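# Whiteboard markers and boards get a second look at Tarawneh learning center

2 Sep 2024

The Tarawneh learning center has started checking and sorting its dry-erase markers ahead of the fall classes. The work began this week in the ground-floor workroom and is expected to take most of September. Markers that still write well will go back to the classrooms. The rest will be taken out of use.

The center bought 200 markers last year and has been storing them in drawers, cups and board trays across the building. Instructors had complained during the spring term that too many of them wrote faintly or skipped partway through a line. Students sitting at the back of the larger rooms said they could not read some of the board work, mainly in math and in the evening language classes.

Homa Kermani, who runs supplies for the center, said the plan is to try each marker on a clean board before it goes into a box. The test is a closed loop, drawn in one stroke and large enough to see from the other side of the room.

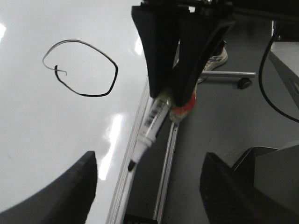
A loop was picked over a straight line for a practical reason, Kermani said. A short line can look fine with a marker that is close to empty. A loop takes longer to draw and changes direction, so a weak tip is more likely to show up somewhere along the way.

"If part of it goes gray, I want to see that here and not in the middle of a lesson," she said.

Markers are sorted into 3 boxes: keep, try again and discard. Those in the second box are stored flat overnight and tried once more the next day. Kermani said she does not want to throw out a marker after a single light stroke, as some of them have been standing tip up in cups for months.

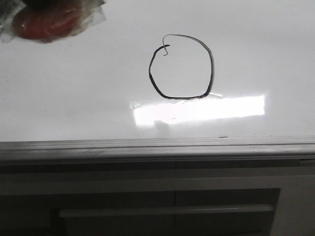
*A marker loop on the whiteboard, dark along the bottom and sides and lighter across the top.*

The boards themselves are also part of the job. Over the summer, staff went through the classrooms and noted which surfaces wipe clean and which hold on to old marks. Most were in good shape. The 2 boards in the worst condition are in the upstairs rooms, where the surface has worn down and ink no longer comes off with a dry eraser. Those will be replaced before classes start. The old boards will be used for notices in the back hallway.

Glare came up in the same round of complaints. Glossy boards reflect the ceiling lights, and in some rooms the bright patch falls right where an instructor would normally write. The center is not planning to buy matte boards this year. Instructors have been asked to try switching off the row of lights nearest the board, and several boards will be hung a little lower.

The center's supply closet will be set up differently as well. Until now, new and used markers were kept together, and people took whatever was on top. Under the new setup, unopened boxes stay on the upper shelf and tested markers go in a tray by the door, sorted by color. Each classroom will get 3 black markers and one red at the start of the term. Instructors who need more can pick them up from the tray and leave the old ones in a bin next to it.
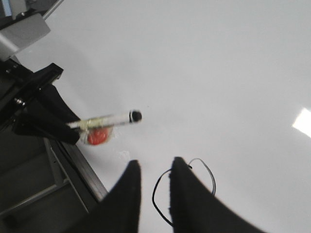 *A white marker with a black tip over the worktable, with clear wrapping around the barrel.*

Kermani is asking instructors to put caps back on right away and to lay markers on their side in the board tray. She is also asking people to stop returning dead markers to the tray, a habit she said accounts for a good share of the complaints.

Erasers and cleaning cloths will be handed out with the markers. Spray cleaner will stay in the workroom and should be used at the end of the day, after a dry wipe. Paper towels are not to be used on the new boards.

Instructors who have spare markers in desks or bags are asked to bring them to the workroom by the end of the first week of classes. They can be dropped in the cardboard box beside the door. All colors are accepted, including ones that seem to be dry. Permanent markers should be kept separate and handed to the front desk.

The workroom will stay open to staff during the sorting, but the large board there is reserved for testing until the boxes are done. Groups that normally meet in that room have been moved to room 20.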